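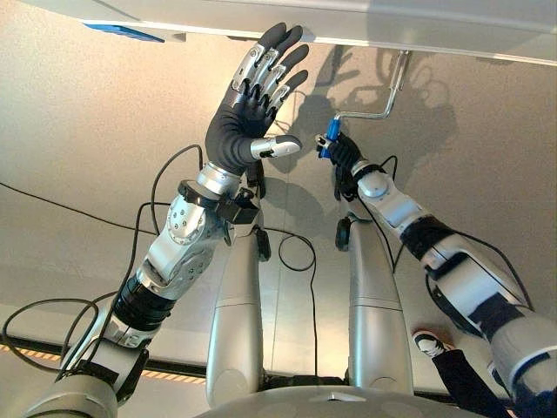
Widonent Workplace Furniture Group, Getberg
Published 6 Jul 2023

Figure 1. Crank rod with blue handle, joined to the underside of the white panel.

3.2 Crank and handle

The crank is an L-shaped metal rod that meets the panel from below (Figure 1). Its blue handle is a plain cylinder. We chose a hand crank for the Skesero rooms in June, after staff asked for worktops that could be raised without a power outlet nearby. The longest travel used in the study took 34 turns from the lowest setting.

Handle diameter was kept the same on every unit. Two rod lengths were tried, and the longer one was easier to turn but came closer to the user's knees.

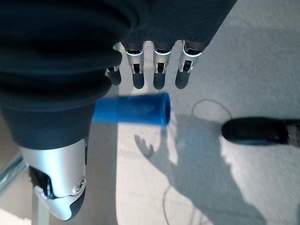 Grip position also mattered. Users who held the handle near its free end reported less rubbing at the knuckles than those who held it close to the bend. The Sundqvist procedure, which we followed for wear, calls for more than 4,000 turns per unit, with the handle checked for play at 4 points along the way. Play was measured at the free end with the rod at rest. Results for each rod length are given in Section 4.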